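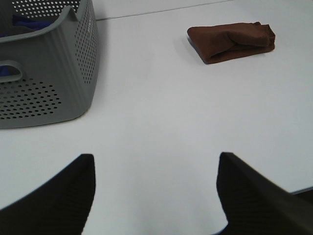

Progress on the Pruvier storage and moving project is close to plan through the end of August. The second floor of the Clanmont warehouse is cleared, and 700 of the 1866 household lots left from the old lease have been moved to Revarton. Small loose goods now travel in open containers such as a gray plastic laundry basket with small round holes in its walls, and the crews label these by room at pickup. Large furniture still goes wrapped and on dollies.

Two items are behind. The lift gate on the older truck was out for 18 days while Shek waited on a part, and we rented a replacement for most of that time. The rental came out of the repair line, so no transfer is needed. The claims form is also late – the draft is with Oi-ling Yang, who wants the section on pre-existing damage rewritten before customers see it.

Staffing is steady. Both new drivers have finished training and are on regular routes. We moved the morning start to 6:30 to get out ahead of the bridge traffic, and late arrivals at the first stop have dropped.

Next period we will move the remaining lots, starting with the ground floor, and return the Clanmont keys. We ask that the final site payment be held until the landlord signs the walk-through sheet.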